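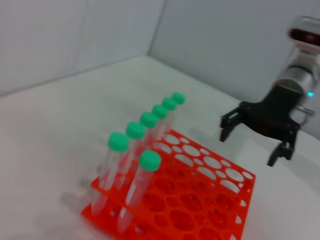 Call for participants: offline music listening on mobile phones

Skellmont is looking for people to take part in a study of how listeners use downloaded music on their phones. The study is run for Zavley, a subscription music app with an offline mode, and begins in September.

What the study is for

Zavley lets subscribers save albums and playlists to the phone and play them without a connection. Support requests show that people lose track of what they have saved, run out of storage, or find that tracks need to be renewed while they are travelling. We want to see how this plays out in ordinary use before the download screens are redesigned.

Who can apply

You must be 18 or over and live within commuting distance of our Nomside office. You need your own phone, Android or iPhone, with at least 4 GB of free storage. You should listen to music on it most days. You don't need to be a current Zavley subscriber, and we would like to hear from people who have cancelled a music subscription in the past year.

People who work for a phone maker, a network carrier or a record label can't take part.

What you will do

Come to a set-up visit of 2 hours at Nomside. We install the test version of the app and go through the consent form.

Use the app as your main music player for four weeks. Keep a short diary in the app whenever you download, delete or can't play something.

Come back for a closing interview of one hour. Evening times are available, the last at 6:30 pm.

Payment

Participants receive $300, paid by bank transfer after the closing interview. If you leave early you will be paid for the weeks completed. Mobile data used by the app is not reimbursed, so please set downloads to Wi-Fi only if your plan is small.

Your information

The test app records what you play, what you save and how much storage it takes up. It does not read your messages, contacts or photos. Records are stored under a participant number and deleted once the report is finished. Zavley receives grouped results only.

Places

There are 178 places, split between Android and iPhone users. A smaller group will be asked to try the Bailly car dock as well. This is optional and doesn't change the payment.

How to apply

Fill in the screening form at the Nomside front desk or ask for it by email. Tell us your phone model, your carrier and which music apps you use now. Questions go to Bheki Baloyi, study coordinator, Skellmont.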